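I'd never read a bribery judgment before January, and now I've read 56 pages of one on my sofa with a packet of biscuits. Pichler paid for a permit in Allonitz, and hid it as "survey fees"! 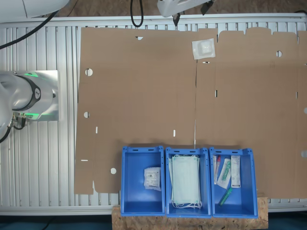
Cardboard and blue bins on a metal worktable.

The payments went through Hirkico, a firm with 2 directors and (as far as I could find) no surveyors. I rang them 12 times and got a very polite answering machine.
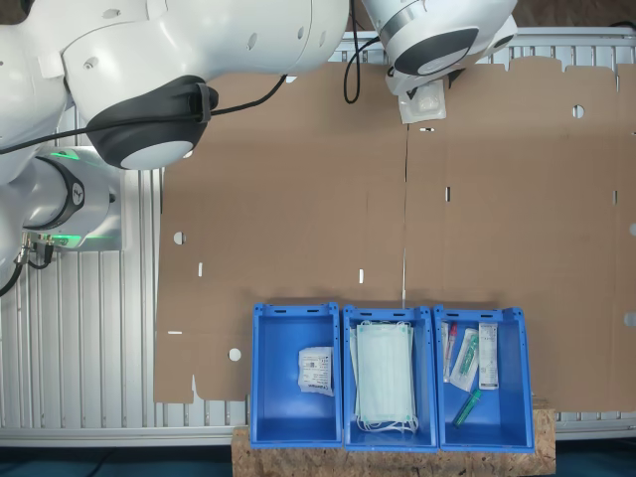 Mirjam Marti thinks I'm being too kind, and that the permit office should have asked who was surveying what. I've written to them as well.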